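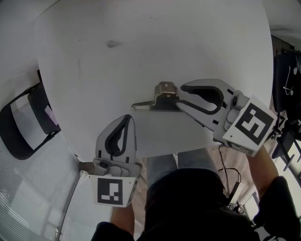
From: Blair Skinner
To: cotby-grippers list
Date: 10th December
Subject: Re: Right unit drifts on small parts

> The right hand unit reads 2 mm wide at full close after the pad
> swap. Left one is fine. Is there a trim value for this, or do we
> redo the whole calibration? We run the Andent firmware, build 1098.

No trim value in 1098. Redo the zero, right unit only:

1. Back off the finger screws and reseat the rubber pad. A pad that sits proud gives the same symptom.
2. Close the fingers with nothing between them and store zero.
3. Open fully and store 100.
4. Check on a metal binder clip laid flat on a table. Touch the side with one finger first, then grip. Repeat 11 times and keep the log.

If the readings spread, look at the pivot before you touch the software. Ours had a loose joint in June and I lost a day to recalibrating it.

Keep the marker cards flat and clean. A bent card shows up as drift in the pose — the width reading will look fine. Route the cables so they don't pull on the body when you reach across.

The Bermúdez pads are slightly thicker than the old ones, so don't mix them on one unit.

Blair

2 comments

gutulari_bench: Step 1 fixed it here. Pad was not seated at the tip.

mh: Does stored zero survive a power cycle on 1098?

We use cookies to keep you signed in to the archive. Accept | Settings

Cotby list archive | Contact the list owner | Back to top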